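Trains, tea and a lot of walking

Right, quick one as I've got washing to hang and I promised I'd write this up before I forget it all. September has gone by in a blur and the main thing I did with it was walk the old canal path from Viltitz to Tudville with Vandana. Not all in one go. We're not mad. Four goes, one of them very short because of my heel.

Background for anyone new: I don't really walk. I mean I walk to the shop. Vandana Srivastava is the walker, she's got the socks and the proper map case that hangs round her neck, and she has been asking me to do this route with her for years. I kept saying yes in that way you say yes. Then in August she sent me a train time and the word "booked" and that was that.

So. First leg, Viltitz to the lock cottages. Flat. Lovely. Ducks. I was so smug. Did the whole lot in my old trainers and thought what is all the fuss about boots. We had cheese sandwiches on a bench with a plaque for someone's dog and got the 4.40 back with time for a cup of tea at the station, which does a very decent tea for a station. Proper pot.

Second leg was where it went wrong. The path leaves the canal for a bit because of the works by the old maltings, and the diversion takes you up. Nobody mentioned up. It's signed with those little yellow arrows and one of them had been turned round, so we went up the wrong up, came down again, had words (small ones) and went up the right up. By the top I had a blister the size of a grape. Vandana had plasters, obviously. She had three kinds of plasters.

I hobbled as far as the road bridge and we called it a day. Bus home. The bus takes forever and goes round every estate going but the driver let me on with the wrong ticket so I won't hear a word against him.

Things I have learned about blisters, in no order:

Two pairs of thin socks. Not one thick pair. I argued about this and I was wrong.

Stop the second it feels warm. I always think it'll go off. It dosen't go off.

Cut your toenails the night before and not the morning of.

Don't buy boots in the sale a half size small because they're a nice colour. (They are a nice colour.)

Third leg had to wait nearly a fortnight while the heel sorted itself out. In the meantime I bought new boots, from the outdoor shop in Vanville, the one next to the bank. Full price, brown, dull as anything. The girl made me walk up and down the little pretend hill they've got in there, with the fake rocks. Felt a complete fool. Worth it though. I wore them round the house for a week, hoovering, making the tea, answering the door in them. The postman gave me a look.

The other thing I got sorted was food. On the first two legs I took what I'd normally take for lunch, so a sandwich and an apple, and by three o'clock both times I was shaky and horrible to be with. Vandana eats constantly. Little bits, all day, out of her coat pockets. Nuts, a bit of flapjack, half a banana. So now I do the same, more or less, only mine is mostly chocolate.

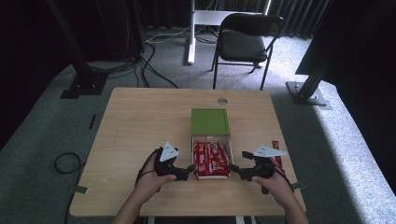

The red ones in the green-lidded box.

One bar an hour is too many, before anyone asks. I tried it. One mid morning, one mid afternoon, and something salty in between or you get that coated feeling in your mouth. Crisps are good but they get crushed. Oatcakes with a bit of hard cheese, wrapped in paper, have been the big winner. And more water than you think. I'd been sipping at a tiny bottle like a sparrow.

Anyway. Third leg, road bridge to Iordache. Best day of the lot. Cold start, you could see your breath, then the sun came through and everything steamed. There's a long straight bit where the trees meet over the water and it was dead quiet, just us and a man painting his boat who said morning without turning round. I didn't look at my phone once. Well, once.

Aarti came along for that one. Aarti Prajapati, my old neighbour, some of you will remember her from the allotment posts. She'd not done a long walk since her knee and was worried about holding us up, and then she was in front the entire way. We had to keep shouting at her to wait. She knows all the birds as well, so we got a running comentary. I can now tell a coot from a moorhen, and I intend to bring it up at every chance.

There's an old milepost just before Iordache with 1633 cut into it. I can't believe that's the date, the canal isn't anything like that old, so either it was moved from somewhere else or it's a number that means something to somebody. Vandana thinks it came off the old road. Aarti thinks somebody's having a laugh. If you know, tell me in the comments, it's been bugging me.

Iordache itself is one street and a pub. The pub does pies. I had the leek one and then, I'm sorry to say, some of Aarti's. They only take cash, be warned, and the nearest machine is back the way you came. We had to pool our coins on the table like kids.

Last leg, Iordache into Tudville, and it rained. Not at first. It waited until we were well past anywhere you could shelter. My coat, which says waterproof on the label, is not. My new boots, which I'd been rude about, were. Dry feet the whole way. I've gone from resenting those boots to quietly loving them.

The end is a bit of a let down if you want the truth. You come in behind the retail park, past the back of the tyre place, and the path just stops at a car park. I'd been picturing a sign at least. Vandana had her photo taken by the ticket machine. We were soaked, and Aarti had gone home after the third one so it was just us two, and we stood there dripping and laughing for no good reason.

Then the cafe. Beans on toast, massive mug, steamed up windows. They've got 272 teapots on shelves all round the walls, it says so on a card by the till, and you can pick the one you want yours in. I had a cottage. Vandana had plain white, because of course.

Few practical bits if you fancy it:

Trains to Viltitz are hourly until early evening. The bus stop by the road bridge is on the far side, go over, don't wait on the near side like we did.

Loos at Viltitz station, the lock cottages (50p, have change) and the pub. Nothing at all on the last leg. Plan your tea.

The diversion is up until spring I think. Ignore the arrow by the stile with the broken step, it's the turned one.

Dogs fine all the way but there are cows after the maltings.

And that's it. Knees alright, heel healed, coat going back to the shop. Vandana has already sent me a link to something that's 100 miles long and I've not replied yet. I said I'd look at it when the washing's out. The washing is still in the machine so I'm going to go and do that now.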